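Humidity sensor in storage room reads high after battery change

Henryk Olszewski
I have 3 Lostska humidity sensors in a 2,000 square foot storage building. After I changed the battery in one, it reads 10 points higher than the others. Do I need to recalibrate it?

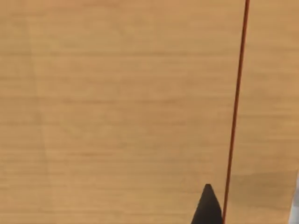
Miłosz Duda
Put all of them side by side in a closed box overnight and compare in the morning. If the one still reads high, enter an offset in the settings menu — it takes whole numbers only. Check that the gasket is seated too. Mine wasn't.

Cleltside457
same problem here, bought a new one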